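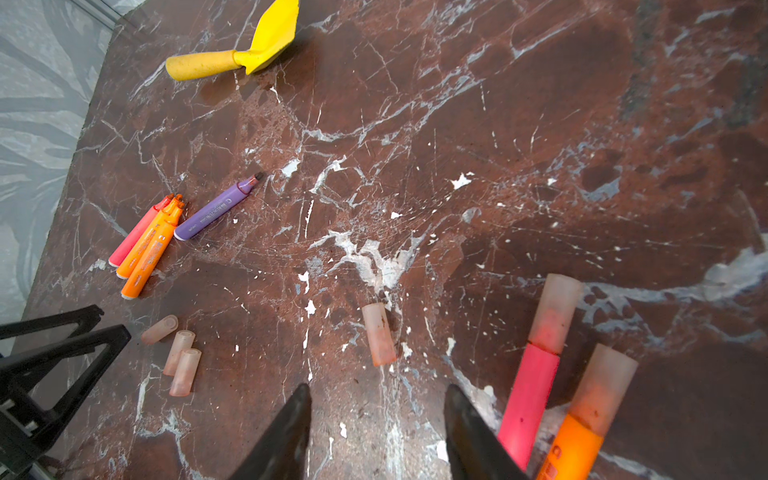 Etch marks on dark red marble table – repolish or hone?

tarn_lathe
Sep 17, 2018
Dining table top, dark reddish brown with a lot of white veining, sold to us as marble. It has dull spots from lemon juice and one ring from a glass. I can't feel the ring with a fingernail. The spots I can just feel. Finish is a factory polish and I would like to keep it.

I have a variable speed polisher and a set of resin pads up to 3,000 grit. A local shop (Relladero) quoted 1,130 for the whole top on site, edges not included. Is a spot repair realistic?

quoin9
If you can't feel it, use marble polishing powder with a white felt pad, low speed, kept as a wet slurry. If you can feel it, powder won't level it and you need to go back to 800 or so and come up through the grits. Feather each step wider than the last or you will get a dish that shows in raking light.

Sukprasert_S
Check that it is marble before anything else. Many dark reds with white veins are sold as marble and are limestone commercially, which is fine, they polish the same way. But some are resin-filled along the veins, and the filler does not respond to powder. It stays flat while the stone around it comes up. Look across the surface toward a window. If the veins read duller than the field, assume filler.

tarn_lathe
Some of the veins do read duller, mostly the wide ones. The thin ones look the same as the rest.

Sukprasert_S
Then the wide ones are probably filled. Keep heat down. Resin smears when the pad runs dry and you will spend longer fixing that than the etching.

mullion_dk
I'd skip the powder and hone the whole top to 400. A polished dining table in a house where people eat will etch again by December. Honed hides it.

quoin9
Disagree for this color. Dark red honed goes pinkish gray and the veins lose contrast. You then need an enhancer to bring the color back, and the enhancer wears unevenly where plates sit. On a white stone I would say hone it.

mullion_dk
I did a brown one with Tollari enhancer and it has been fine with one recoat.

quoin9
How long ago?

mullion_dk
Two years. Kitchen table, daily use.

tarn_lathe
Will a sealer stop this from happening again? The shop wants to add Jukel sealer to the job.

Sukprasert_S
No. An impregnating sealer slows staining. Etching is acid dissolving calcite at the surface and the sealer sits below that. Seal it if you like, after polishing, but don't pay for it as etch protection.

Sakda Sukprasert
Siriwan Stone Repair

tarn_lathe
Did the ring first. Powder, felt pad, 20 minutes in short passes, slurry wiped off and checked between each. Ring is gone at every angle I tried. The lemon spots are better but still show toward the window.

quoin9
Expected. Start those at 800, by hand on a small block if you are nervous about the polisher.

mullion_dk
Still say hone it.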